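Home Products Support News Contact
Search this site Enter keyword Go

News > Safety notices

Vavis issues safety notice and software update after gripper fault on Kisero computer assembly cells

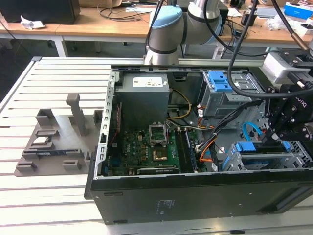
9th November – Vavis is asking all customers who run Kisero assembly cells to install a software update and change one setting before their next production shift. The notice follows a fault in which the gripper on a Kisero cell held on to a part after the controller had recorded it as released. The arm then moved away with the part still in its fingers.

No one was hurt. A memory module was pulled against its slot, and the slot and the board around it were damaged. The cell did not stop by itself. An operator saw the board lift and pressed the emergency stop.

Kisero cells are used to fit and remove parts in desktop computers, including processors, memory and expansion cards. The arms work inside an open case, close to cables, drive cages and sheet metal edges, and people often stand next to them to load parts or change a case over. Vavis is treating the fault as a safety matter for that reason, even though the damage in this case was limited to equipment.

What happened

The fault took place at the company's own test shop, on a cell that had been running a memory replacement job. The gripper is supposed to open, report its finger position and wait for the controller to confirm before the arm retracts. On this cycle the gripper received the open command but its fingers moved only part of the way. The position report that reached the controller was left over from the cycle before. The controller read it as a good release and started the retract move.

Engineers were able to repeat the fault. In a test series of 3,000 release cycles, it came up 7 times. In each one, the gripper cable had been flexed close to its tightest bend shortly before the command was sent. The cable connection dropped out for a moment and came back, and the older software did not check whether the report it received afterward was new.

The force limit on the arm did not trip. It was set at the level used for fast moves in open space, and the pull on the memory slot stayed under it. Vavis says this setting was allowed by the manual but should not have been, and the manual is being changed.

"There were two mistakes here and both were ours," said Gholamreza Moradi, head of product safety at Vavis. "The software trusted an old message, and our instructions let people use a force limit that was too high for work inside a case. Fixing one without the other would leave a gap, so we are asking customers to do both."

Which cells are affected

The notice covers all Kisero cells shipped since April with the Uzor gripper controller. Some 700 cells are in this group. Cells with the earlier controller use a different message format and are not affected by the software fault, but Vavis recommends that their owners check the force limit as well.

What customers should do

Stop any job in which the arm works inside a computer case until the steps below are complete. Jobs that only move loose parts between trays may continue, provided no one reaches into the work area while the cell is powered.

Install Kisero software update 2. The update adds a counter to every gripper report. If the count has not moved on, the arm stays where it is and the cell shows a release fault.

Set the force limit to "Enclosed work" for all moves that begin or end inside a case. The setting is found in the job menu under Motion. It must be made separately for each saved job. The update does not change it automatically.

Check the gripper cable over its full travel, with the arm moved by hand and the cell locked out. It should hang in a wide curve and should not pull tight or rub against the arm at any point. Replace any cable that is kinked or has a loose connector.

Run the release test from the service menu and keep the result with the cell's maintenance record.

If a cell shows a release fault after the update, operators should not try to free the part by driving the arm. Press the emergency stop, lock out the power and open the fingers with the manual release screw on the gripper body.

Replacement cables

Vavis will supply a longer gripper cable and a new cable clip free of charge to every owner of an affected cell. Shipping has begun, and sites that run in-case jobs on more than one shift will be served first. Customers who cannot fit the cable themselves can ask for a service visit at no cost.

Owners of the Oven burn-in cabinet, which is often installed beside a Kisero cell, do not need to take any action. The cabinet does not use the Uzor controller. Where the two are linked, the cabinet should be taken offline during the update and restarted afterward.

Vavis has also asked customers to report any earlier case of a part being lifted or dragged after release, including those that caused no damage. Reports can be sent through the support page with the cell's serial number and the job log, if it has been kept.

Tags: Safety notices, Kisero, Grippers, Software updates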